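4.3 Hanging knitwear

This section applies to sweaters, cardigans and knit tops stored on the Ullus rail. Complete the rail assembly in section 4.1 and the load check in section 4.2 before hanging any garment.

Items required

Plastic hangers with rounded shoulders
Garment clips (supplied)
Flat cloth or towel, larger than the garment

CAUTION: Do not hang knitwear that is damp. Wet yarn stretches under its own weight and the shoulder line will not recover. Dry the garment flat first.

CAUTION: Do not use bare wire hangers for knits of any weight.

Procedure

1. Lay the garment face up on the cloth. Fasten any buttons or zippers.

2. Insert the hanger from the hem, hook first, and bring the hook out through the neck opening. Do not push the hanger down through the neckline. Ribbed necklines lose their shape when forced over the hanger arms.

3. Center the hook in the neck opening. The sewn-in label should sit at the back.

4. Lift the hanger by the hook and place it on the rail. On curved rails, start at the highest point and work outward.

5. Take hold of the neckline edge between two fingers and ease it toward the hanger shoulder until the rib lies flat. Hold the rib only. Pulling on the body fabric beside it will leave a peak in the knit.
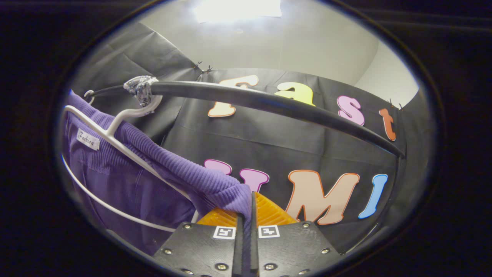

Figure 4-6. Ribbed edge gripped on a hung sweater.

6. Repeat step 5 on the opposite side. Check that both shoulder seams rest along the hanger arms.

7. Let the body and sleeves drop. Smooth from the shoulder to the hem with an open hand, without pulling.

8. Leave a gap of 2 inches between knit garments. Closer spacing transfers lint and flattens textured yarn.

NOTE: If the garment slides to one side, remove it and repeat from step 2. Moving the hanger inside the garment while it is on the rail can snag the yarn.

Spacing and load

Hanging width, standard rail: 50 inches
Maximum load, evenly distributed: 80 pounds
Place heavy items next to the end brackets and light knits toward the middle.

Garments not suitable for hanging

Fold the following and store them on the Howells shelf insert (section 5):

Open-weave or loosely knit garments
Sweaters with beading or other heavy trim
Any knit that drops at the hem after one night on the hanger

Re-hanging interval

Knits left on the rail for a full season should be taken down once, laid flat overnight and re-hung. For winter items put up in the fall, February is a suitable time. Inspect the neckline and shoulders for hanger marks. Light marks can be released with steam held clear of the fabric. Follow the garment care label where it differs from this manual.

For replacement clips, quote part number 200 to the Nandport parts desk.

4.4 Hanging trousers and skirts

Use the clip bar. Set both clips at the waistband before lifting the garment to the rail.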